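Diary
Friday, after the open day at Medier

Left the house at twenty past seven and still got stuck behind the bin lorry on the Flatitz road.
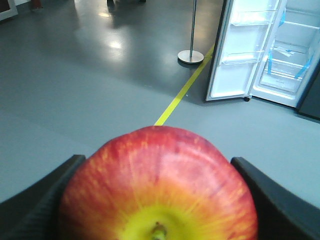
Medier had asked people to come in two groups, and mine was the morning one. Signing in took longer than it should have. They wanted a form filled in, then the same form again on a tablet, and then a sticker with my name on it that fell off before I had got my coat hung up. Coffee was in the corridor. I had one and a dry biscuit and read the board about the building, which used to be a carpet warehouse. It has 1748 square metres of floor, according to the board, and they use about half of it.

The talk was short. The project is called Zedo and the idea is simple enough: an arm that can pick up food and put it away in a kitchen, for people who can't easily do it themselves. They started with tins and boxes and moved on to fruit this year. Fruit is harder. Every piece is a different shape, and an apple that has been squeezed doesn't show it until the next day. They had been through 483 pieces since the spring, most of them apples, and the staff are sick of crumble.

Then we went through to the demonstration floor. I had expected it to be noisy and it wasn't. The gripper has two fingers, dark grey, and they close more slowly than I thought they would. It took hold of a big red and yellow apple, one finger on either side, with the stem showing between them. There was a fridge standing open not far off, with bits of blue tape still stuck to it inside and film on some of the shelves. I've had ours for years and I think there is still film on the salad drawer.

Somebody asked how hard it grips. The answer was that it depends, and then there was a long part about motor current that I didn't write down. I asked what it does with a bruised one. At the moment it can't tell, they said, and a person has to check. I liked that they just said so.

Somebody else asked the price. They wouldn't give one for the whole arm, but the fingers alone cost around 900 pounds a pair to make, and they hope to bring that down a good deal.

The Mwaipopo stand was in the side room. They do the software for planning the movements, and they had a screen where you could drag a cup about and watch a drawn arm work out how to reach it. I got it to tie itself in a knot. I was not the first that morning, I was told. I picked up a leaflet and a pen, and the pen has already stopped working.

Lunch was sandwiches. The egg had gone by the time I got there, so cheese.

I came away thinking it is further off than the newspapers make out, but nearer than I would have said last year. My mother could have done with something like it for the top shelf, never mind the fridge. I would want to see it manage a bag of grapes – or a split bag of flour – before I got excited.

Home by half past two. Bought apples on the way, from the shop by the station. Must ring about the gutter tomorrow, and send Medier their feedback form, all four pages of it.

Filed under: Diary, Days out, Technology
2 comments
Back to top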